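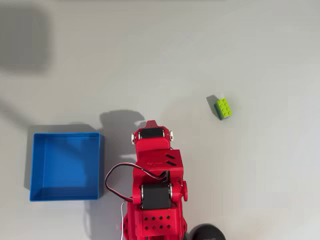
The Jakubowski write-up says its policy puts a brick in a bin 83 times out of 100. I gave Ondavlow, my own setup, 19 tries before I stopped believing anything.

The fault is dull. Partway into a reach the shoulder servo reports position 1028 and keeps reporting it, while the arm goes wherever it likes. No error and no stop.
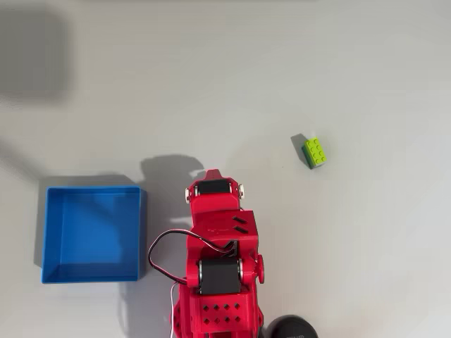 Green brick, blue box, red arm between them.

Busedow's forum answer is "recalibrate." I did, twice. Same number. I suspect the bus, but I've suspected the bus before and been wrong.

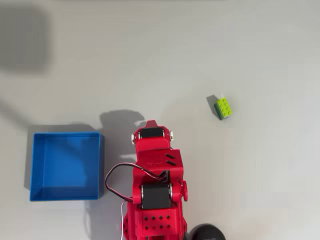 Brick still a good way from the gripper.

What bothers me more is the safety side. The Jisturach driver has a 2000 ms watchdog — two full seconds of a motor pushing on old data.

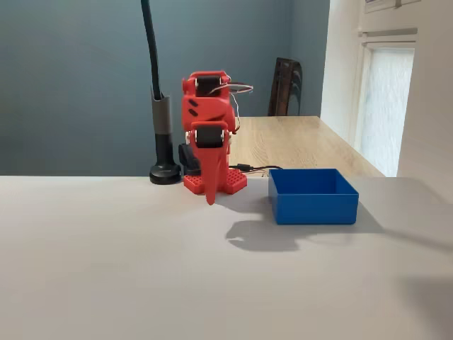

I've cut mine to something shorter and I keep a hand on the power switch. I don't call that a fix.

3 comments · 2 shares
© Ondavlow Notes | Contact | Back to top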